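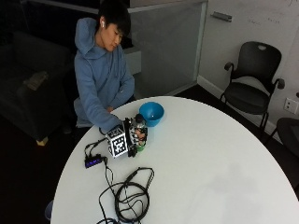 Visit to the Redema open day, Riltberg

Redema opened its Riltberg site to visitors on Nov 14, 2022. I went with Malte Ostermann, who buys equipment for the same kitchen supply business I work for. We wanted to know if a machine can clear a table or pack a mixed box yet, and what it would cost us to find out.

Manual work first

The tour started upstairs, in the rooms where tasks are set up and practiced by people before any machine tries them. Suqin Fu took our group through. The tasks are plain ones: move a bottle, put something in a bowl, move it again from another side. One person sits at a big round table with a blue bowl and a bottle and works with a device that carries black-and-white marker patterns. Fu said the patterns let the software work out where the device is and how it is turned. Malte asked why the table was so bare. She said they start simple and add clutter later, and that clutter is where most of their trouble comes from.

A clear bottle is harder than it looks, according to her. Depth sensors tend to see through it. The bowl is easier, but a gripper has to take it by the rim, and a light bowl slides away if the fingers come in low.

The demo downstairs

Two arms were running on the ground floor. The first one sorted cups and bowls from a tray onto a shelf. It got through 19 pieces while we stood there and dropped two, both of them cups with the handle turned to the wall. A person put them back on the tray and the arm went on. It was slow. I could have done the tray in a minute or so, and the arm took most of the coffee break.

The second arm folded hand towels. The folds were fine on new towels. Gudrun Stöcker, who runs the demo floor, let a visitor hand over an old one with a frayed edge, and the arm picked at the corner four times before it stopped and waited for help.

Shop floor use

Noelia Echevarría from Plondley gave a short talk on packing. Their line handles 3,000 boxes a week with one arm, all the same size. Mixed orders still go to people. She did not expect that to change before next January, and would not give a date after that.

My view is that we should wait on the mixed boxes. Single-size packing looks ready enough to ask for a quote — Malte has the price sheet. Waltraud Thiele wants the floor plan from us first, with the door widths marked.

Parking is behind the building. Lunch was soup and bread.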